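### 3.2 The basket task

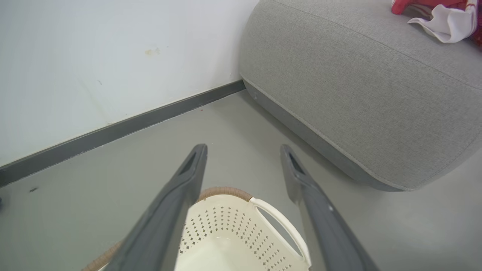

**Figure 2.** Wrist camera view: the gripper over the laundry basket, with cloth items on the sofa behind.

The Drisley student team chose laundry for its second term project, on the grounds that everyone involved had some at home. Six students took part and logged 25 trials each. Söderlund wrote the grasp planner; Whitlock wrote the first version, of which we shall say little. The perforated wall (Figure 2) gave the depth estimator a good deal to think about, and it often reported floor where there was basket - a fair reading of the holes, if not of the task. We therefore masked the wall and planned from the rim. Nearly 16 hours of tuning went into the mask.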